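From: Brastema parts list
To: the list
Subject: Re: old Dell tower, what is worth keeping?
Date: July 2024

Hello all,

Thank you for the long answers to my first message in April. I was slow to reply, I had no free table until now. I put my comments after the quoted part.

> I would not throw the whole tower away. The case is heavy but the
> board may still be good for a small file server. Before you decide,
> take the processor out, look at the socket in good light, and change
> the coin cell. If the clock always goes back to the same old date,
> the cell is the first thing I would suspect. As for the cooler, clean
> both sides with alcohol and use new paste. Do not save on the paste.
>
> Also, which disks do you want to put in? If it is more than 2 you
> should think about the power supply first.

First, the clock. Yes, it always went back to the same old date, and every time I had to press F1 to continue. So I believe you are right about the cell. I measured it and the meter gave 2 volts and a little bit, when a fresh one should give 3. I bought a new one in the shop in Briem, together with a tube of paste. The smallest tube they had is enough for the rest of my life, I think.

Second, the processor. I was afraid of this part, because many years ago I bent pins on another board and could not repair it. This time I went slowly. I opened the lever, lifted the processor straight up with two fingers and put it in a plastic box with a lid. I advise everybody to prepare the box before, and not to search for it with the processor already in the hand, as I did.

The old paste was like dry chalk. It needed a lot of alcohol and most of a packet of cotton pads. A coffee filter is better than cotton for the last cleaning – it leaves no fibres.

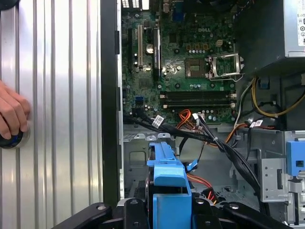

I looked into the socket with a lamp from the side, as one of you proposed, moving the lamp slowly so that a bent pin would shine differently from the others. I am not an expert, but I found nothing wrong. I did not touch anything inside and I did not blow into it either.

Third, the disks. I want 2 only, one for the system and one for the family photographs, so I hope the original power supply is sufficient. The photographs are 131 gigabytes at present, and for this I do not need anything large. My question is about the cables: are the ones which Esora sells with the angled plug good in a Dell case, or is the straight plug better? The angled ones seem practical, but I fear they would cover the neighbouring connector.

A second question, about the dust. I removed what I could with a soft brush, but between the slots there is always some left. Is it acceptable to use a vacuum cleaner if I keep the nozzle at a distance? My neighbour says yes, the manual of the vacuum cleaner says nothing, and the archive of this list (message 3576) says never. I would be glad to have a newer opinion.

Finally, I have two memory modules left from a different machine. They are too old for this board. If somebody near Drevmont can use them, please write to me off the list and I will send them for the price of the stamps.

With kind regards from Drevmont, and excuse my mistakes in English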